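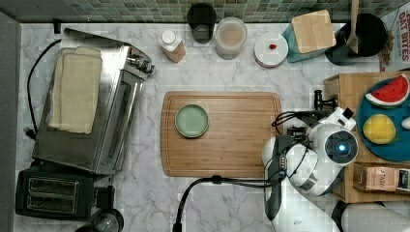

A bamboo board and a small green plate, ready on the counter.

Opinion > Food and Health > Eating Well

Please Stop Telling People to Cut Out Salt Overnight

Apr 21, 2022

I have been meaning to write this one for a long while, and I kept putting it off because I know how it can sound. It can sound as if I am against the advice to eat less salt, and I'm not, I promise. If your doctor or nurse has told you to bring it down, then please listen to them before you listen to me. My quarrel is with the way the advice is handed over, usually on a leaflet, usually at the end of an appointment when you already have your coat half on.

The leaflet I was given, back in January at the surgery in Rukville, had a big red cross through a salt cellar. Under that was a list of foods to avoid, and I stood in the car park reading it and feeling my heart sink lower with every line. Bacon, cheese, olives, crisps, smoked fish, soy sauce, stock cubes, shop bread. I remember thinking, well, that's Tuesday to Sunday gone.

So I did what I suspect a great many people do. I went home and took the lot away in one go, and I lasted 3 days. The soup was the worst of it. I had made a lovely big pot of leek and potato, the same one I've been making since I lived in Laing, and without any salt it tasted like the water you'd boiled something better in. On the fourth day I had cheese on toast with pickle, and then another round of it, and I felt like a naughty child.

Now, I think that failure belonged at least as much to the leaflet as it did to me. Taste is a habit. If you have been salting your food one way for most of your adult life, your mouth expects it, and it takes a fair few weeks to expect something else. I really do believe most of us can get there, and I have more or less got there myself, but I got there by creeping up on it. I wish somebody had said to me, kindly and in plain words, that I could take my time over it (if my own numbers allowed, and mine did) and that the food was going to taste a bit dull for a while and then, rather suddenly, wouldn't.

There is also the matter of where the salt is. The cellar with the red cross through it got all the attention, and yet the pinch I put in my potatoes was never the biggest part of my trouble. Mine was in packets. I got my reading glasses out one wet afternoon and went through the cupboard, and the tin of soup I thought of as my healthy lunch was among the saltiest things in the house! The breakfast cereal surprised me too, and so did the bread, though only because I eat such a lot of it. A slice here and a slice there, and you've had a good deal by teatime without once picking up the cellar.

If I were in charge of the leaflets, I'd leave the potatoes alone for the first month and start with the packets. Change the bread, or have a little less of it. Swap the tinned soup for homemade, and salt the homemade as you like to begin with, because I'd wager you'll still come out below the tin. Then, when that feels ordinary, ease off what goes in the pan.

I'd want something in there about flavour as well, for pity's sake. It is no good taking a thing away from people and putting nothing in its place. Lemon does wonders, and so does a splash of vinegar at the end of a stew. Onions cooked slowly, for 20 minutes and more, until they go sweet and brown, will carry a whole dish. Garlic, black pepper, smoked paprika, a handful of parsley from the pot on the step. My grandmother's people came from Usoditz, where they put caraway and dill in nearly everything, and I've gone back to cooking that way and wondered why I ever stopped. (One word of warning: the salt substitutes in the shops often have potassium in them, and they don't suit everybody, particularly if you have kidney trouble or take certain tablets, so do ask the pharmacist first.)

I know what the answer to all this will be. There isn't time. An appointment is short and the waiting room is full, and a sheet of paper is better than nothing. I do understand that, and I have nothing but fondness for the nurse who saw me, who was run off her feet. But a gentler sheet of paper would cost exactly the same to print. When I visited my cousin in Prirnadthorpe she showed me the one from her own surgery, and it had a recipe for bean stew on the back and a little chart for reading labels. She'd stuck it on the fridge. Mine had gone in the recycling.

I've kept the caraway out on the shelf by the cooker, and tonight it is going in with some cabbage and a baked potato. There'll be a pinch of salt on the potato, a smaller one than last year's.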